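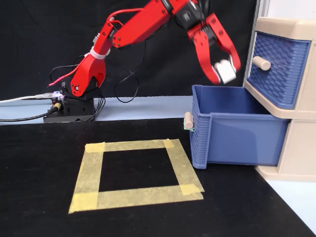

A Place for Every Brick: The Small Discipline of Sorting

Building bricks enter a household by the box and leave it, if they leave at all, one piece at a time. They are found under radiators and in the pockets of winter coats. For families, schools and libraries that keep them in quantity, the question of storage arrives early and is seldom settled for good.

The Rana Center for Play and Learning has kept a lending collection of building bricks for 10 years. Families borrow by the tub, for two weeks at a time, and return the tubs to a desk near the entrance. What happens next is the responsibility of Hala Tannous, who manages the collection and wrote the sorting guide that is now given to every borrower in April, when memberships are renewed.

"People expect the guide to begin with color," Ms. Tannous says. "We moved away from color in our second year. A child looking for a small white plate in a drawer of white pieces has to look at everything in the drawer."

The Center sorts by shape first and size second. Color is considered only for the most common bricks, of which the Center holds enough to justify separate drawers. A standard two-by-four brick, eight studs on top, belongs to that group. It is the piece most often borrowed, most often returned, and most often found in the wrong tub.

The Marked Square

The guide's most widely copied recommendation is also its least expensive. Before any sorting begins, a square is marked on the work surface with masking tape. Loose pieces go inside the square. A piece remains there until someone has decided where it belongs, and it then goes directly to its drawer.

Wilfredo Marquez, who trains the Center's desk staff, introduced the practice after observing that sorters tended to make small piles along the edges of the table. The piles had no agreed meaning, and a second person taking over a shift could not tell a finished pile from an unfinished one. The square gave everyone the same starting point.

Its dimensions are left to the user. Mr. Marquez prefers a square no wider than two hands placed side by side, on a dark surface where pale pieces show clearly. A flat black mat serves well, and yellow tape is easy to see against it. The corners may overlap. Nothing is gained by trimming them, and the tape will be replaced before long in any case.
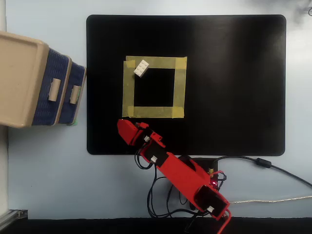

Choosing the Drawers

Small drawer units have become the usual alternative to the open tub, and the guide treats them at some length. The Center tested two models over the winter, the Kuvex and the Nilley, both sold for desktop use. The Kuvex has shallow drawers that suit plates and tiles. The Nilley is deeper and holds standard bricks without jamming, although its handles are small for very young children.

Shinji Kobori, a furniture designer who advised on the tests, recommends that a drawer be filled to two-thirds of its depth and no further. An overfull drawer catches on the frame above it, and a child who meets resistance will pull harder. He also advises placing the unit at the side of the work surface, close enough that a drawer can be left open and a brick dropped straight into it.

Opinions differ on that last point. Genalyn Calimlim, who runs the Friday sorting hour for families, asks participants to open one drawer only, fill it from the square, and close it before opening another. Her sessions are slower than the desk staff's, and she does not regard this as a fault. The younger children like the closing of the drawer as much as anything else in the hour.

One Piece at a Time

The sorting hour follows the same order every week. A tub is emptied into a tray, and the tray is set to one side. Children take pieces from it and place them in the square, where each is looked at before it moves on. 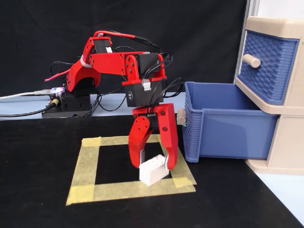
Mrs. Calimlim allows a single brick in the square for the first part of the session. Later, when the drawers are familiar, the number may rise. A tub of nearly 1000 pieces will not be finished in an hour under this rule, and what remains is returned to its tub with a card reading "Unsorted."

The card was the suggestion of Jocelyn Cabrera, a parent who has attended since the sessions opened. At home she keeps a smaller collection in a Flirkimen chest with a strip of tape across the lid, and sorts 100 pieces on a good evening. The rest, she says, can wait in the tray.

Copies of the guide are available at the Center's front desk. Tape is not supplied.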